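Stetik Manipulation Group
Minutes of the Gripper Evaluation Meeting
Held Monday, 2:00 p.m., Lapointe Building, second floor

Present: Simin Shojaei (chair), Valtteri Vuorinen (minutes), four members of the evaluation team
Apologies: Purchasing

1. Minutes of the previous meeting
The minutes were approved with one correction. Under item 3, the jaw pads on the Breken unit should read "replaced in May" and not "to be replaced in May."

2. Purpose of the comparison
The chair restated the question before the group: whether the hand-held grippers for the next round of household tasks should be ordered from Pulteo or from Breken. The quote from Pulteo stands at $1,690 per pair, including marker cubes and one set of spare pads. Breken has not yet sent a revised quote. Mr. Vuorinen will ask for it again in writing.

3. Results to date
Mr. Vuorinen presented the results of the drawer and small-object tasks. Each pair was used for 40 trials by the same operators, in the same order. The Pulteo pair lost marker tracking in 4 trials, all of them while the operator was reaching into a drawer with the wrist turned inward. Figures for the Breken pair were not complete, as one session was recorded with the wrong calibration file and has been set aside.

It was agreed that no ranking would be circulated until the missing session has been repeated.

4. Operator comfort
Operators reported that both designs were acceptable for the first 30 minutes. After that, complaints concerned the trigger on the Breken unit and the forward weight of the Pulteo unit. One operator asked whether the handle could be offered in a smaller size. The chair noted that this had been raised with Pulteo before – no reply is on file.

5. Marker placement
There was a long discussion of the cubes. Mounting them near the handle keeps them clear of the jaws, and each cube carries its own codes, so left and right can be told apart in the recordings. Two members preferred a flat plate, as used on the older units. The chair asked that the present cubes be kept through the end of the comparison. 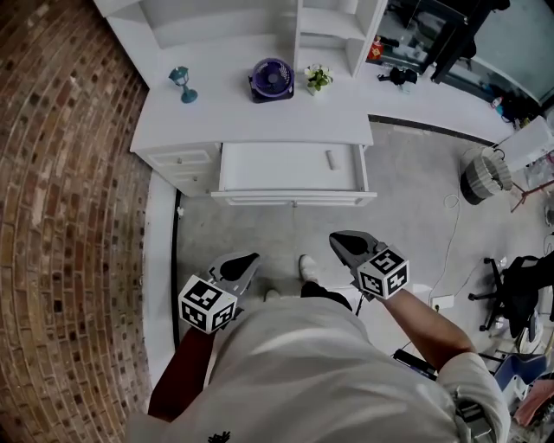
Mr. Vuorinen added that drawer tasks should continue to be done with both hands, including trials in which only one hand is needed to move the drawer. Members were reminded to note in the log which hand made first contact. Several entries from the last round leave this blank and cannot be used in the comparison.

6. Pads
Wear on the pads is to be checked at the start of each session. The spare set is kept in the calibration cabinet and must be signed out.

7. Actions
S. Shojaei – write to Pulteo about handle size.
V. Vuorinen – obtain the Breken quote; repeat the set-aside session.
Evaluation team – complete the first-contact column for all new trials.

8. Next meeting
To be called by the chair once the Breken figures are complete. The meeting closed at 3:10 p.m.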